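# Como recolocar a câmera fixa da célula Urkiton em ordem (sem chorar)

Aplica-se à célula de mesa, a que tem o braço Urkiton, o controlador Sternik e o péssimo hábito de perder a calibração quando alguém fecha a porta com entusiasmo. Se o seu braço erra a caneta sempre para o mesmo lado, você está na página certa. Se erra cada vez para um lado diferente, o problema é folga na garra, e a página é outra.

## Antes de começar

Você vai precisar de:

- chave Allen da gaveta da célula (se não estiver na gaveta, está no bolso de quem usou por último)
- o alvo de calibração rígido, **não** a versão impressa em papel sulfite
- pano de microfibra seco
- acesso ao terminal do Sternik com permissão de escrita

Ponha o braço em repouso pelo painel e espere a luz do controlador ficar fixa. Depois aperte o botão de emergência. Sim, nessa ordem. Apertar primeiro a emergência deixa o braço parado onde estiver, em geral bem na frente da lente que você queria limpar.

## 1. Limpar e apertar

Passe o pano na lente, do centro para fora. Nada de camiseta.

Confira os 2 parafusos do suporte. O de trás costuma afrouxar sozinho; o da frente afrouxa porque alguém achou que era o de trás. Aperte até encostar e dê mais um quarto de volta. O suporte é da Dumholm, de alumínio macio, e a rosca espanada no ano passado continua servindo de monumento na prateleira.

Siga o cabo com a mão até o controlador. Ele deve ter uma volta de folga na abraçadeira. Cabo esticado puxa a câmera alguns milímetros por semana, com uma paciência admirável.

## 2. Montar a mesa de referência

Usamos a toalha verde-menta quadriculada. A grade não substitui o alvo de calibração, mas ajuda muito a perceber a olho se a câmera girou: as linhas brancas abrem em direção à borda de baixo da imagem e fecham perto da parede. Se uma das laterais fecha mais depressa que a outra, volte ao passo 1.

Espalhe os objetos deixando livre a área central inferior, onde vai entrar o alvo. O porta-canetas preto fica no alto, com o mapa dobrado por trás; livro de ROS à esquerda, folhetos à direita. A caneta vermelha fica sozinha, com a ponta para baixo. Ela é o objeto de teste do passo 5 e merece o isolamento.

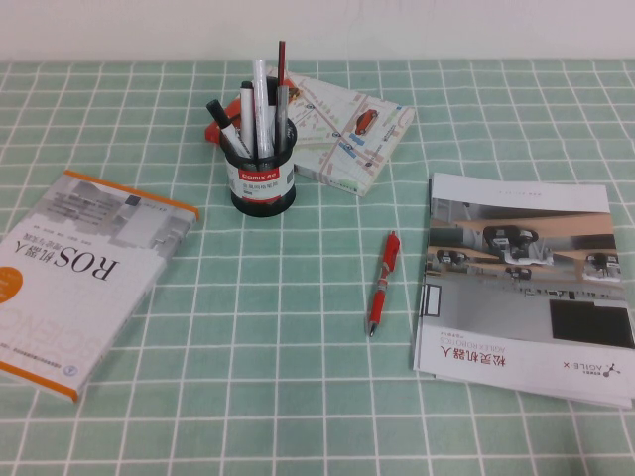
**Laboratório de Manipulação Robótica · Oficina de Células · Instituto Després**

O livro e os folhetos da AgileX ficam de cabeça para baixo para a câmera. Deixe assim. Todo mês alguém os desvira por educação, e a comparação com a imagem de referência acusa diferença em metade da mesa.

Alise a toalha com a mão aberta. Uma dobra debaixo do alvo inclina a placa o bastante para estragar a conta, e o programa não reclama: aceita tudo, calcula com confiança e erra com três casas decimais.

## 3. Capturar o alvo

Solte a emergência, rearme o controlador e abra a captura:

```
sternik-cal captura --camera fixa --saida sessao_nova
```

Coloque o alvo na área livre e registre. Depois mude a posição e a inclinação e registre de novo, até o indicador de cobertura ficar verde. Tire a mão da imagem antes de cada captura. Apoie um lado da placa no calço de espuma para as posições inclinadas; segurar no ar parece mais rápido e sai tudo tremido.

Não mexa no foco. O anel tem um pingo de esmalte justamente para desencorajar os curiosos.

## 4. Calcular e gravar

```
sternik-cal resolver sessao_nova
sternik-cal gravar --manter-anterior
```

O erro de reprojeção precisa ficar abaixo de 2 pixels. Se passar disso, apague as capturas borradas e rode outra vez. Se continuar passando, confira se o tamanho do quadrado no arquivo de configuração é o do alvo rígido. O valor do sulfite ainda está lá, comentado, esperando uma vítima.

A opção `--manter-anterior` guarda a calibração antiga. Use. O dia em que você resolver economizar essa linha será véspera de demonstração.

## 5. Testar

Retire o alvo, velocidade em modo reduzido, mão perto da emergência. Rode a rotina `toque_caneta`: o braço desce sobre a caneta vermelha e para acima dela, sem fechar a garra.

- **Parou centrado no corpo da caneta:** rode a rotina completa, com pega.
- **Parou deslocado, sempre igual:** a calibração não foi carregada. Reinicie o serviço de visão.
- **Parou alto demais:** o plano da mesa está errado. Confira no arquivo se `altura_mesa` vale 463 e se ninguém trocou milímetros por centímetros.
- **Foi na direção do porta-canetas:** emergência. O filtro de cor está desligado e ele achou outra coisa comprida de que gostou.

Terminada a pega, repita com a caneta girada. Só então volte à velocidade normal.

## 6. Registrar

Anote no caderno da célula o erro obtido, o nome da sessão e o que estava frouxo. "Tudo ok" não conta como registro; temos páginas inteiras disso de março, e foi o mês em que o suporte caiu.

Devolva a chave Allen à gaveta.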